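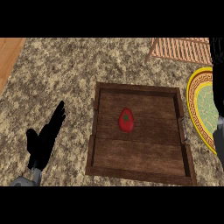
A tomato in a wooden tray with metal handles.

Vanduvach Route & Return

Route & Return is the part of Vanduvach that looks after crates, totes and kegs once they leave your building. If you lend containers to restaurants, farm shops or caterers, you already know how a spreadsheet goes: fine on Monday morning, a mess by the second truck. We built this module for the people who have to sort that mess out, and we're really pleased with how it has grown!

Every container gets its own record. Scan it out on the loading dock, scan it back in when the driver returns, and the customer's balance updates right away (no waiting for the nightly sync, which was the old way of doing it). Drivers can work with no signal at all. The app holds on to their scans and sends them when the phone is back in range.

What's in the module

Container records with photo, size, purchase date and repair notes
Customer balances, by site or by account
Deposit billing, monthly or per delivery
Overdue list, set at 60 days unless you change it
Cleaning and repair holds
Export to Fasico and Calvo accounting

The new overdue list is our favorite piece of the March release. You can sort it by route, so a driver sees what should be picked up at the next stop before pulling in. Tap a line and it opens the last delivery slip, signature and all.

Pakovier moved its whole pool over last spring, 2,897 containers across 11 routes. Their warehouse lead, Josphat Urio, sent us a long list of wishes in the first month, and four of them are in the product today, including the big green "return all" button that everybody now asks about.

Setup

Send us your customer list and container list as CSV files. We load them, check for double entries and send back anything that looks odd for you to decide on. Labels can be printed on any standard label printer, or you can keep the barcodes you have. Most depots start with one route and add the others when the drivers are comfortable.

Works with

Android and iPhone, current version and the one before
Any Bluetooth scanner that types like a keyboard
Vanduvach Orders and Vanduvach Billing (not required)

Next live walkthrough: 20th November, online. Bring your questions, and bring a driver if you can spare one!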